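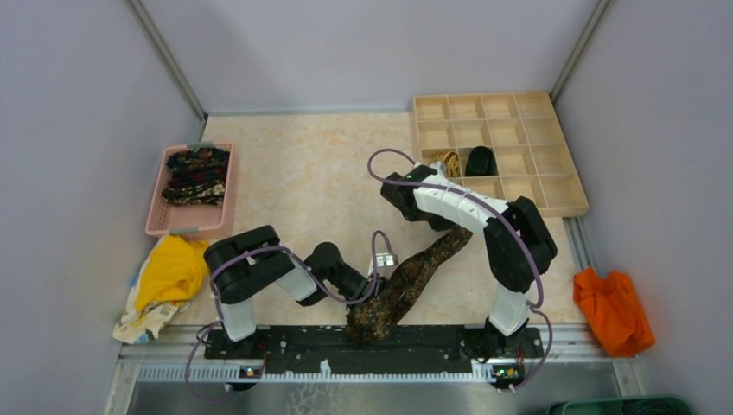 Como se tira o vinco transversal de uma gravata que ficou dobrada no cesto?

Pendura-se a gravata com o nó desfeito durante uma noite e, se o vinco continuar visível de manhã, aplica-se vapor a uma distância de dois dedos, sem encostar o ferro. Em tecido estampado escuro convém fazer primeiro um teste na ponta estreita, pelo avesso.

Pedido 89 - Acessórios de tecido, armazenamento e vincos
Aberto em: 16 de julho de 2018
Aberto por: Jyoti Nishad
Atribuído a: Tomos Gwilliam
Local: Kamcombe, sala de acessórios
Prioridade: normal
Estado: resolvido, com uma pendência

Descrição inicial (J. Nishad)

As gravatas e os lenços devolvidos à sala estão a sair do cesto com vincos marcados. O defeito aparece sobretudo na parte larga das gravatas, à altura da primeira dobra. Os lenços finos recuperam sozinhos. As gravatas não recuperam, ou recuperam mal, e a entretela fica com uma ondulação que se sente ao passar o dedo. Os cintos não apresentam problema, mas ocupam espaço no mesmo cesto e ficam por cima do tecido.

Já experimentado antes de abrir o pedido:
- passar a ferro com pano intermédio, temperatura baixa: o vinco sai, mas a orla fica achatada e com brilho;
- enrolar em vez de dobrar, dentro do mesmo cesto: melhora enquanto ninguém mexe, depois desenrola-se;
- separar por cor: sem efeito no vinco.

Primeira resposta (T. Gwilliam)

Preciso de saber três coisas: quanto tempo as peças ficam no cesto, se entram com o nó feito e se há peso em cima. O brilho na orla é do ferro, com ou sem pano. Suspender a passagem a ferro nas gravatas até nova indicação.

Resposta (J. Nishad)

Ficam no cesto de um dia para o outro, às vezes o fim de semana inteiro. Algumas entram com o nó feito, apesar do aviso. Peso em cima: cintos e, de vez em quando, uma bolsa.

Diagnóstico (T. Gwilliam)

A causa é a combinação de dobra e carga. A entretela da gravata é cortada em viés e cede na zona da dobra; com um cinto por cima durante a noite, a deformação fica. O nó apertado produz o mesmo defeito na parte estreita. Ficam excluídas a humidade da sala (o registo do Wutis não mostra variação relevante no período) e a lavagem, porque as peças afetadas não foram todas lavadas.

Procedimento provisório:
1. Desfazer o nó à entrada. Puxar pela parte estreita, nunca pela larga.
2. Estender a peça sobre a mesa, a direito, e alisar do meio para as pontas com a mão aberta.
3. Verificar a costura central. Se houver fio solto, não cortar e pôr de lado para reparação.
4. Enrolar a partir da ponta estreita, sem apertar. O rolo não deve passar o diâmetro do compartimento.
5. Cintos e bolsas vão para o tabuleiro de compartimentos, nunca para o cesto.

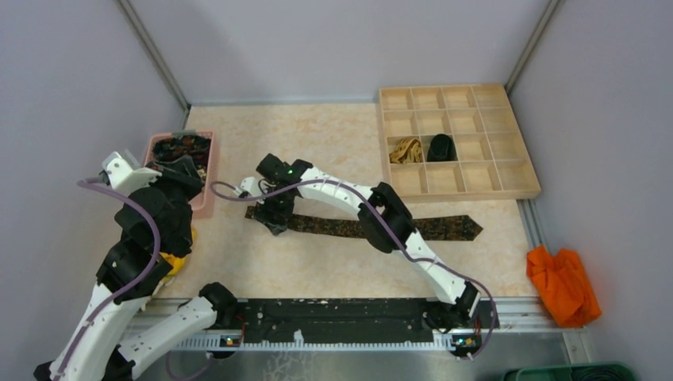 A triagem deve ser feita peça a peça, porque a comparação entre tecidos amontoados esconde o defeito. Uma gravata comprida que entra dobrada mostra o vinco assim que se estende, e a inspeção faz-se melhor com ela pousada a todo o comprimento no tampo, como a castanha-escura e preta que tem a ponta virada para a direita. O cesto de plástico cor-de-rosa ainda tem lá dentro uma peça escura estampada, e essa passa pelos passos 1 a 4 como as outras. No tabuleiro de madeira clara, a tira castanho-clara enrolada está bem colocada: um compartimento só para ela, sem nada por cima. Há compartimentos livres que chegam para o resto dos artigos pequenos.

Atualização (J. Nishad)

Procedimento aplicado durante uma semana. As gravatas que entraram sem nó saíram sem vinco novo. Duas continuam com a marca antiga, ambas Huvatier, com entretela mais grossa que as restantes. O vapor atenuou, não eliminou. Pergunto se vale a pena repetir e se a distância se mantém.

Resposta (T. Gwilliam)

Repetir uma vez, a mesma distância, em passagens de até 20 segundos, e deixar repousar na horizontal antes de voltar a enrolar. Se a ondulação se mantiver depois disso, a entretela está deformada e o vapor já não resolve - é trabalho para a costura. Não prensar com livros. A prensagem disfarça o vinco e marca a orla, com o mesmo resultado do ferro.

Nota sobre os lenços: a peça comprida e estampada, quando é manuseada a dois, pega-se pelas extremidades e deixa-se o meio solto. Se uma das pontas ficar pendurada para fora da mesa, recolhê-la antes de alisar, senão o peso puxa o tecido em diagonal.

Resposta (J. Nishad)

Uma recuperou. A outra segue para a costura com a etiqueta Nel, que é a que usamos para reparação de entretela. O aviso do nó foi passado para a frente do cesto, à altura dos olhos.

Encerramento (T. Gwilliam)

Causa: dobra sob carga e nós por desfazer.
Correção: triagem na mesa, rolo folgado, cintos e bolsas no tabuleiro.
Pendência: devolução da peça enviada para a costura, prevista para agosto. Reabrir o pedido só se o vinco aparecer em peças que tenham passado pelo procedimento completo.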